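The Red One 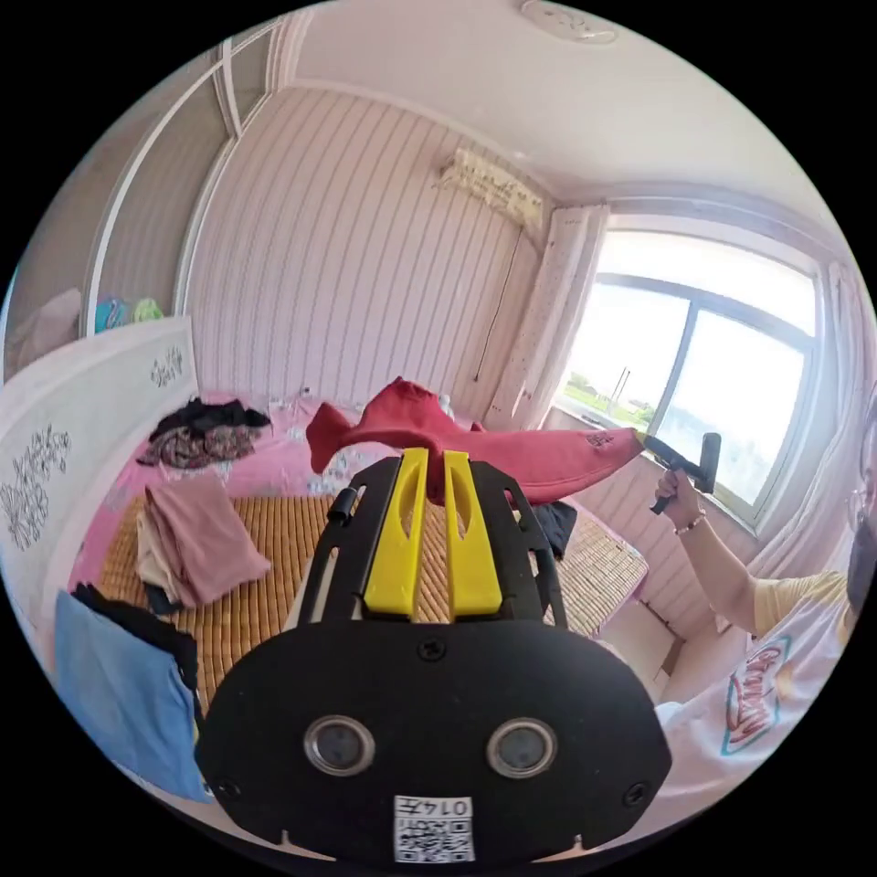 The red top, above the bamboo mat.

Rodica Pîrvu had said the room would be cleared by Friday, and it was Friday.

The suitcase was still in the hall. It was a Ragnarsson, the hard kind, bought for the trip out two years before and used once. One of the wheels had stuck on the way up the stairs and she had left it where it stopped. She would bring it in when there was something to put in it.

For now everything was on the bed. She had started at the wardrobe, taking things off their hangers and dropping them on the mat, and after a while the dark clothes had become one pile up near the headboard and she could no longer tell which pieces she had already looked at. The blue towel she had hung over the side because it was going to be the last thing packed. She would need it in the morning.

The room had come furnished. The pink and white stripes on the wall had been there when she arrived, and so had the black flowers on the headboard, and so had the flowers on the air conditioner. Her landlady had shown her the flowers as if they were included in the rent. Rodica had thought she would stop seeing them in a month, and she had. Now, with the wardrobe open and half her things out, she saw them again.

Her sister called at ten.

"How much have you done?"

"Most of it."

"Is it in the suitcase?"

"It's on the bed."

Her sister said nothing for a moment. She had packed four children for the seaside every June for years and had opinions.

"Make two piles," she said. "What comes and what stays. Don't make a third one."

"I wasn't going to make a third one."

"You always make a third one."

Rodica put the phone down on the windowsill with the speaker on and went back to the bed. She took the dusty-pink cloth, folded it, and set it on top of the beige thing she had not decided about. Then she saw that this was a third pile, and left it.

"What about the red one?" her sister said.

"Which red one?"

"You know which. From Prurnemik."

She knew which. It was at the bottom, under the others, and she had to pull to get it out. It had long sleeves and the little embroidered logo, and it had been given to her on her first day at work, in a plastic bag with a lanyard and a map of the building. Everyone in the packing department got one. Hers had been a size too large and she had been told to come back for another, and she had not gone back. Then Gostance bought Prurnemik and the tops were changed to gray, and the people who still had red ones either threw them out or started wearing them on purpose.

Rodica had worn hers on purpose. She had worn it through the winter when the heating failed, over a sweater, with the sleeves turned back. She had worn it to the meeting where they read the names. There were 90 names and it took a long time because the man reading was not used to most of them. When he got to hers he stopped at the second word and looked up, and she said it for him so he could go on.

"It's here," she said.

"So, which pile?"

"It doesn't fit me."

"It never fit you."

"It weighs nothing."

"They charge you by the kilo," her sister said. "Fifty for every bag over the limit. I looked it up."

Outside the trees were moving a little. Past them was the tower, which she had meant to go up and had not. The ticket was cheap, and you could supposedly see the sea from the top if the air was clear. On her first Sunday she had walked as far as the bottom of it and found a line of people waiting, and decided to come another day.

She spread the top out on the mat and did up the fold of one sleeve, then the other. She had learned to fold at Prurnemik. You laid the sleeves across the back and brought the bottom up in two moves, and if you did it right the logo finished on top in the middle. On a good shift she could do one in 8 seconds. It was a thing she had been proud of, and she had told her sister about it in a letter, and her sister had written back asking if she was eating.

The logo finished on top in the middle.

"Rodica?"

"I'm here."

"Give it to somebody. There must be somebody there who wants it."

She thought about who. There was the girl from the second floor who had started at Kutico in the spring and was always cold. There was the landlady, who kept everything and would keep this. There was the box by the front door where people left shoes and saucepans, and where things were usually gone by evening.

"The girl downstairs might," she said.

"Good. Then that's settled. What's next?"

Next was something dark from the pile. She held it up to the window to see whether it was the skirt or the other skirt. It was the other skirt. She said so, and her sister said to bring it, and they went on like that until the pile was low enough to see the sheet where the mat ended – pink flowers, those too.

At noon her sister had to go and see about lunch. Rodica went out to the hall and got the suitcase. The wheel came loose when she kicked it. She set the case open on the floor beside the bed and put in the shoes first, along the sides, and then the heavy things.

When she had finished with the first pile she stood for a while with the red top in her hands. Then she went down to the second floor and knocked. There was music on behind the door, and somebody turned it down.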